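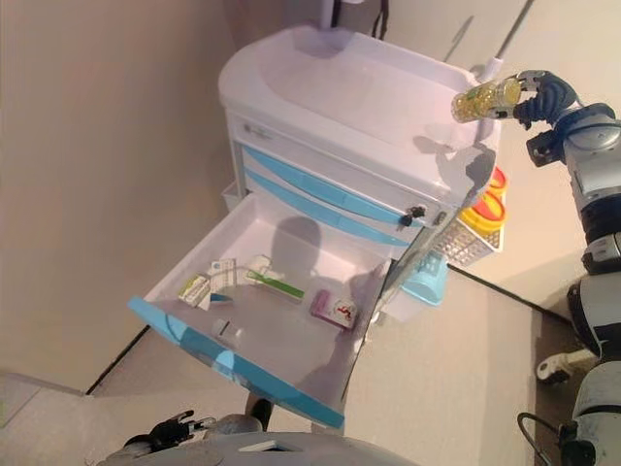 ## 4. The open afternoon

### 4.1 Setting and visitors

The demonstration was held in October in the Reseck teaching room at Kemville, where the development work had also been done. We kept the room as it was on a working day. Visitors came in groups of 9, and each group stayed for one full run of the drawer task and one period of questions. Most of them were ward staff or pharmacy staff, and few had stood near a working robot before.

We chose the drawer task because it is dull and familiar. Stocking and checking a cart takes time on every shift, and everyone who came had done it by hand. They could therefore judge the robot against their own habits, and they did so freely.

### 4.2 Procedure

Each run used the same 4 items, picked from a larger set before the group arrived. An operator read out the name of an item and the robot was asked to move it between the drawer and the top of the cart. The operator could stop the run at any point with a hand switch. Arm speed was limited to 600 mm per second for the whole afternoon, which is slower than we use when the room is closed to visitors.

The control software was Drusora, in the version described in Section 3. No settings were changed between groups. Visitors stood behind a line of tape and were asked not to lean over the cart during a run, as shadows and sleeves had both caused trouble in our rehearsals.

### 4.3 The hand

Questions about the hand took up more time than we had planned for. Visitors wanted to know how it would be cleaned, whether the covering came off, and what would happen if a finger closed on a person's hand. We had prepared a talk on planning and object recognition, and shortened it after the second group to make room for these points. Figure 2 shows the type of hand discussed.

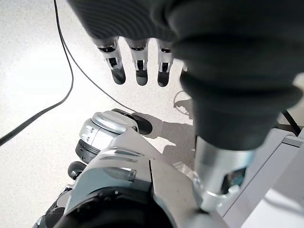

**Figure 2.** Covered hand with metal fingers and dark fingertip pads, seen from the wrist camera. Part of a second arm is below.

The covering drew mixed views. Some visitors liked that it hid the joints of the palm. Others said that ribbed fabric would not be accepted on a ward without a wipeable layer over it, and we agree. The Brzozowska checklist, which we used to plan the afternoon, has an entry for floor cables but none for coverings, and we have since added one to our own copy.

### 4.4 Stopped runs

The operator stopped 2 runs. In the first, a carton had turned on its side and the fingers closed on its edge. In the second, a visitor stepped over the tape to look into the drawer. Both runs were started again from the beginning and are counted once in the results that follow.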